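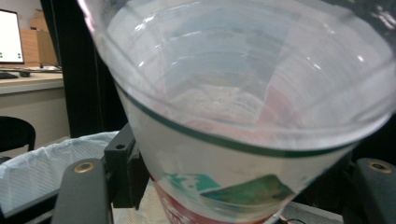 Tudus: hand-held gripper demonstrations of cup handling

README, release of 1 May 2020

Tudus is a set of human demonstrations recorded with a hand-held two-finger gripper. We collected it to study one question: can a grasp policy trained only on video from the tool learn to pick up nested and see-through objects without a depth sensor? Clear plastic is hard for most depth cameras, and a clear cup with something inside it is harder still. The data, the training code and the results from our first round of tests are in this release.

Contents

The release holds 566 demonstrations. Each one covers a single task from approach to release of the object. A held-out set of 3,111 frames has been labeled by hand with the cup rim and the two finger contact points. The frames come from all parts of the demonstrations, including the carry.

There are two tasks:

nest — pick up one cup and set it inside another
carry — pick up a nested pair and put it down in a marked area

Folder layout

demos/ one folder per demonstration, with video, finger opening and tool pose
labels/ rim and contact labels for the held-out frames
splits/ text files listing the train, validation and test demonstrations
train/ training scripts and default settings
eval/ scoring scripts

Collection

Demonstrations were recorded in ordinary work rooms with whatever was on and near the desks left in place. Lighting was not controlled. Reflections on the plastic are often strong, and we kept those recordings. The person holding the tool was asked to work at a normal pace and to avoid regrasping where possible. Failed attempts were kept and marked with the flag "fail" in the metadata file of the demonstration. They are left out of the default training split.

Shigeru Takeda set up the recording and wrote the pose tracking. Kazue Kaneko did the labeling and ran the policy tests.

Method

The policy, called Flodora in the code, takes a short window of color images and the current finger opening. It predicts the next tool motion and a target opening. There is no separate object detector and no 3D model of the cups. Images are cropped and resized before training, and we vary brightness and color. Early versions also mirrored the images left to right. We dropped that because the motion labels were not being mirrored with them, and it has not been tried again with the labels corrected.

The baseline, in train/ishida, uses the same image encoder but gets the hand-labeled rim as an extra input. It is meant as an upper reference and is of no use on a real arm without a rim detector.

Results

On the carry task, Flodora came close to the Ishida baseline when the inner cup was printed paper. Our reading is that the printing gives the network something steady to follow through the clear wall. With two clear cups the gap was wide. Most of the errors there were in height: the fingers closed too near the rim and the outer cup bent inward.

On the nest task both models did worse than we hoped. Many failures came at the moment of release, when the inner cup stuck to a finger pad. Adding the failed demonstrations to training did not help.

Full tables are written to eval/out when you run the scoring script.

Known problems

Tool pose drifts in long recordings. The drift is small within a single demonstration but should not be trusted across a whole session.

The finger opening is read from the tool and is not corrected for pad compression. Soft paper cups can look wider than they are.

Rim labels are less certain where a reflection crosses the rim. These are marked "unsure" — please leave them out if you report pixel error.

Cups with handles or lids are not covered.

Running the code

Start with the validation split, which is small enough for a laptop. The config file edton.cfg holds the settings used for the results above. Change the data path on its first line and leave the rest alone if you want to compare against our numbers.

An update with pose correction is planned for September. Folder names will stay the same.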